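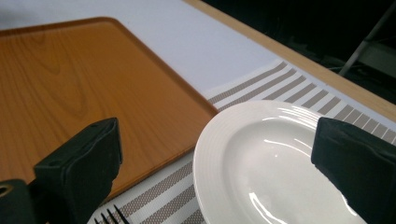

Photo: Allari project, Jokport

4.2 Collecting the table-setting examples

The table-setting task was added to the Allari set in April, after the single-object tasks were finished. It uses a tray, a striped placemat, a plate and a fork. We chose it for two reasons. The plate and the fork need very different grasps, and the cloth under them moves when it is pushed, so an example that looks clean from above can still leave the mat crooked.

All examples in this section were recorded by a person holding two grippers, one in each hand. No robot arm was used at this stage. The person works at the table at a normal pace and the grippers record finger opening and pose at 100 samples per second. Each gripper carries its own camera, and another one looks down on the work area from head height. The three video streams are aligned afterward using a flash of light at the start of each take.

Lighting was kept on the tabletop and the rest of the room was left dim. We tried brighter room lights in a pilot run and went back, as the glazed rim of the plate picked up reflections that shifted whenever somebody moved. Some glare remains. We did not remove it from the recordings, and we did not mask the background either, so the desk and the screens behind the table show up in many of the gripper views.

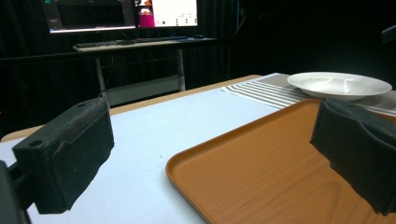 Figure 4. Gripper camera view with both fingers open, the tray at lower right and the plate beyond it.

The fingers are padded in black cloth. Bare fingers slid on the plate rim in the pilot, and a slip halfway through a lift gave us a take that was hard to label: the operator usually recovered, but the recovery took longer than the task itself. The padding fixed most of this. It also wears. We replaced the pads between sessions when the lower edge had come away far enough to hide the contact point from the camera, and the session log notes each change.

A take starts with both grippers open and away from the objects. The operator hears the name of the start layout, waits for the flash, and begins. There is no script for which hand goes first. Early on we asked operators to lead with the right hand, following the protocol used for the Morrison kitchen tasks, but the motions came out stiff and the left gripper did almost nothing. Once the rule was dropped, operators used the free hand to hold the mat flat or to steady the tray — useful behavior that we would not have known to ask for.

Layouts were drawn from a list of 42 start positions. The list varies where the tray sits on the white board, how far the plate is from the tray, and which way the fork points. A few layouts put the plate partly out of reach of one hand. These were slow to record and account for most of the failed takes, but we kept them in, with a failure label, for the ablation in Section 6. 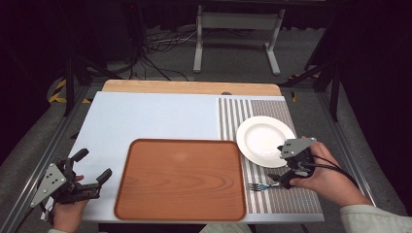 Annick Gilbert, Drestetti group

The fork was the hard part. It lies low on the cloth, and the fingers are wide compared with the handle. Operators found two ways of picking it up. One is to come down at an angle and pinch the handle from the sides. The other is to press one finger into the mat next to the handle so that the cloth dips a little, then close. The second works more often in our hands but drags the mat, and the take then has to end with a correction. We labeled the two separately.

The view from head height settles most labeling questions about the fork, except when a gripper covers the handle. In those takes the annotator switched to the gripper camera on the same side. If neither view showed the contact, the grasp was marked "unclear" and left out of training for the grasp head, though the rest of the take was still used.

Across all tasks the set holds 2586 takes. Table setting makes up 436 of them. Operators worked in short blocks with a break between, and they could throw out a take on the spot if they had started before the flash. Those discarded takes are not in the totals given here. Everything else was kept, including takes where the plate had to be put down and picked up again.
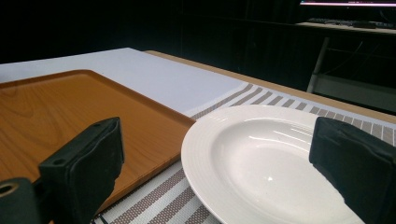 4.3 Labels and splits

Each take was cut into segments at the points where a finger opening crossed a fixed threshold. An annotator then named each segment from a short list: reach, grasp, carry, place, adjust, release. "Adjust" covers any motion that straightens the mat or turns the plate after it has been set down. Splits were made by start layout, so that no layout appears in both training and test.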